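Stilstead Laboratory > Notebooks > Manipulation > Teaching by Demonstration
Filed under: Teleoperation, Humanoid, Session notes

Nov 29, 2019
Entry by Vasiliki Moschos

Purpose. To continue the remote demonstrations for the reach-and-hold task under the revised operator procedure, and to decide whether the wrist view alone gives the operator enough to work from during the lowering phase. Reference is made to the Gollent procedure sheet, third revision. The hand-guided portion was completed earlier in November and is not repeated.

Setup. Control was by the Karras handset from the operator desk. The wrist view was shown on the left monitor and the room view on the right. Arm speed was limited to the training setting throughout. The operator wore the headset for voice contact with the observer, who held the stop button and had no other duties. Joint logging was started before the first demonstration and left on between attempts, so the idle periods will have to be trimmed before the files are passed on.

Start position. Each demonstration begins with the arm lowered at the side and the fingers pointing down. The operator holds this position until the observer calls the start. Earlier files show that operators tend to begin moving on the first word of the call, and the opening segment is then lost. The call has been shortened to a single word. 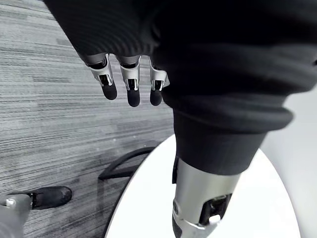 Clearance at the side of the leg remains the main concern in this position. The handset does not report light contact with fabric, and the force estimate at the wrist is too coarse to be relied upon for it. Operators are asked to move the hand outward first and forward second. The combined diagonal motion is quicker, but it was the cause of two rejected demonstrations last week and should not be used for training files.

Demonstrations. The set now stands at 154 accepted files, including those recorded by hand guidance. Of today's attempts, 12 were accepted and 3 rejected. Reasons for rejection:

Attempt 4: operator released the handset trigger during the lift. Recovered, but the pause is too long to keep.
Attempt 9: observer called stop. Elbow close to the joint limit.
Attempt 13: logging clock out of step with the wrist view. Cause unknown. Lurnau to be asked for the driver notes.

Comparison of views. For the second half of the session the room view was switched off. The operator reported no difficulty with the reach but was less certain of the lowering phase, chiefly of the distance between the fingers and the leg. Completion times were longer and the paths less even. The wrist view shows the fingertips well, but it gives a poor sense of how far the elbow stands away from the body. My recommendation is that both views be kept for all new operators and that the wrist view alone be permitted only after seven accepted demonstrations.

Labeling. Segment marks were entered by hand at start, reach, close, hold and return. The mark for "close" is still used inconsistently. Some entries place it at the first finger movement and others at the end of it. First movement is to be used from now on. Older files will be corrected when the set is next exported.

Outstanding:
Check the clock fault with a short recording and no arm movement.
Correct the "close" marks in the hand-guided files.
Add the outward-first instruction to the Gollent sheet.
Ask whether the handset trigger spring can be made lighter. Two operators have complained of a tired hand after over an hour of use.

Arm returned to the rest position and handset switched off at the desk. Logs copied to the shared drive under today's session folder, untrimmed.

V.M.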